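Student Robotics Project Gallery: Household Tidying with Hand-Held Grippers
Dretham Technical College, Department of Automation
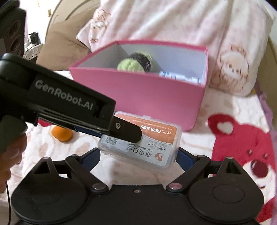
A clear case with a dental clinic label, held at a tilt in front of the pink storage box. Bedroom exercise, first set.

Who may join the project?
Any student enrolled at the college who has completed the introductory course in automation may apply. Places are offered each January.

The Household Tidying Project is a two-term class in which students carry out everyday tasks with hand-held grippers and prepare the recordings for use in robot training. Students work in pairs under the direction of Ailsa Menzies, senior lecturer, with technical support from Farzana Gilani of the Jardine Workshop.

The present group consists of 11 students. By the close of the spring term they had submitted 3,578 recordings, of which roughly 2,000 were accepted after review. Recordings are returned to the pair concerned when an object leaves the view of the camera or when the task is left unfinished.

Exercises are assigned by room. The bedroom set covers the placing of small items in open boxes, the folding of light fabrics and the clearing of bedding. The kitchen set was written by Shiuli Pramanik, a former student of the class, and is open only to pairs who have passed the bedroom set. Each pair keeps a written log, to be handed in with the final report.

Final reports are assessed by Ms. Menzies and one outside examiner. Reports from earlier groups may be read in the Punon Reading Room on request. They may not be copied or removed.

Questions about the class should be addressed to Greer Pollock in the department office.

Page last updated 2 July 2019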